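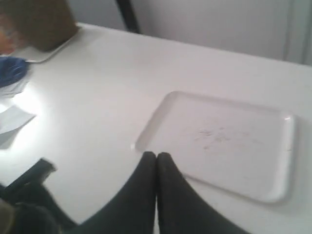

4.3 What people think they have in the cupboard

I'll start with the result that surprised me most, and then go back and explain how we got it. When we asked people in Badeo and Sakow to tell us over the phone what was in their pantry, they were pretty good on cereal, rice and pasta, and hopeless on sauces. They forgot sauces they owned. They reported sauces they'd finished months ago. One fellow in Sakow swore he had no vinegar of any flavour, then rang back that night, a bit sheepish, to report three kinds.

The phone interviews covered 225 households and gave us 3,188 separate items. We then asked everybody to go through their shelves with the Ultau diary open in front of them and enter each thing again, this time with how full it was and when they thought they'd last used it. I'd expected the second list to be longer (it was) and I'd expected most of the extra items to be spices. They weren't! Spices came in second, and condiments were well ahead.

I should say something about "how full", because it gave us more grief than any other question on the form. We offered a choice of full, more than half, less than half and nearly empty, and people used all of these happily enough for flour.

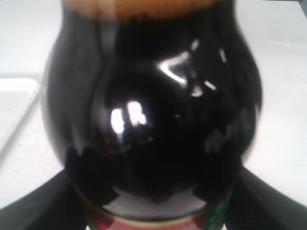 Estimating what's left is a different job depending on what the stuff comes in, and our form treated every package as though it were a clear jar. Flour in a bag you can squeeze. Honey you can see. But with a big dark brown bottle like the one in Figure 4, where the glass is close to black through most of the body and only goes reddish-brown out at the edges, looking at the side of it isn't going to tell you much. People lifted the bottle, tilted it, gave it a shake, and a few of them wrote "dunno" in the comments box, which I coded as missing. In hindsight I'd have kept those as a category of their own - a person who doesn't know how much they have shops differently from a person who skipped the question.

That matters for the duplicates. We counted a duplicate whenever a household had two or more open packages of the same product, and 18 households had duplicates in four or more product groups. I went looking for a link with household size and couldn't find one worth reporting. The link with opaque packaging was easier to see, though I'd be careful with it, as the coding of "opaque" was mine alone and I changed my mind twice about tins with plastic lids.

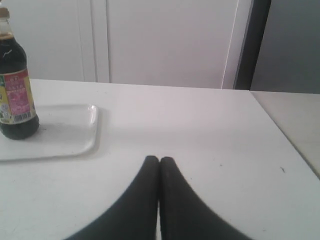

Hanane Zerouali read an early draft of this section and objected that I was blaming the bottle for what might simply be slow use. Something you reach for twice a month is easy to lose track of, she wrote, whatever it's sold in, and she suggested splitting the items by last reported use before saying anything at all about packaging. Fair enough. I did that, and the packaging difference shrinks among the rarely used items but stays put among the weekly ones.

The other thing she raised was Eskildsen's multi-buy specials, which ran in both towns through September, right across our diary period. I have no good way of taking those out.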